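Keep the launderette open

Gidport has one launderette left. It is on Collar Street, between the key cutter and a shop that used to sell prams, and the council wants the building back in July. I think the council should let it stay, and I say so as someone who owns a washing machine and has used the place 3 times in the past year.

The usual argument against is that almost everybody has a machine at home now. Most people do. But a duvet won't go in most of them, a rented room often comes without one, and when a machine breaks you may wait 18 days for a part. I did. By the end of it I was washing towels in the bath, and I would not recommend it to anyone with a bad back.
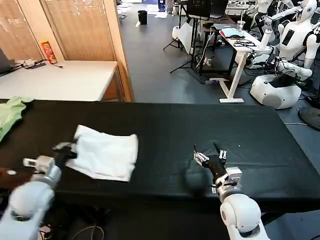
A crumpled white towel on a black cloth.

Washing is also hard on people who have moved into flats with nowhere to dry anything. The new block at Kwan Wharf has 74 flats and a rule against hanging clothes on the balconies. The rule was written to keep the front of the building tidy. The result is wet sheets over doors all winter, and black mould behind the wardrobes by spring. A big tumble dryer down the road would help those tenants more than the bicycle store they were given.
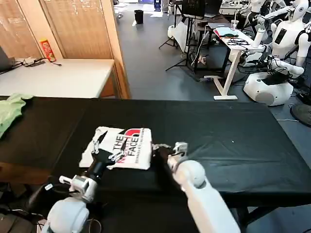 4 min read

The council's plan for the building is a "customer hub", where people will be able to sit at a screen and fill in forms. The library already has screens. It is two streets away and it is quiet most afternoons. I have asked what the hub would do that the library can't, and the reply I got was mostly about signs.

Then there is the money. The launderette pays a low rent, and the council says it could get more. Perhaps it could. The pram shop next door has been empty for 23 months at the higher rent, which brings in nothing, and the windows have had to be boarded up twice.

I would like to see a five-year lease at the present rent, with the roof repaired before

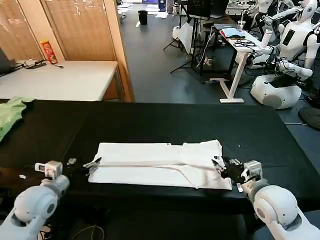
the winter and the opening hours put back to what they were. It used to close at ten at night. Now it closes at six, so anyone who works a day shift has to go at the weekend and queue. Longer hours would bring in more custom, and the owner has said she would run them if she knew she had a lease.

The decision is due before the summer, and comments can be handed in at the town hall desk until then. Mine went in last week.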